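4.2 Recording a cloth task with the hand-held gripper

Before you start, charge the Flurker to at least 69 percent and clear the card. Cloth takes are longer than block takes and a full card stops the recording without a warning tone.

1. Lay the cloth on the table and bunch it up by hand. Do not fold it first. A striped cloth is a good choice for early sessions, as the creases are easy to follow when you review.

2. Hold the gripper over the table and press the side button once. Wait for 2 short beeps.

3. Bring the jaws down to a raised fold, close them, and lift slowly. Keep your free hand away from the cloth until the jaws are shut.

4. Spread the cloth, open the jaws, and back away before you press the button again.

5. Change the starting heap and repeat. Record at least 3 takes before you check the first one in Zodia.

Note: Glossy tables throw back the ceiling lights. Small bright spots are fine. If they cover the cloth, move the cloth – not the lamp – and start a new take.

Caution: Do not pull on a cloth that has caught in the jaws. Open them fully and lift it free.

4.3 Checking a take

Open the take in Zodia and step through it at half speed. Fingers at the side of the view do no harm as long as the cloth stays visible. Delete any take where the jaws close on nothing. Zodia holds 3,000 takes per project; after that, export the oldest to a drive.

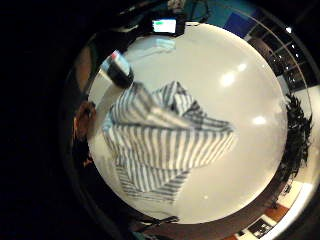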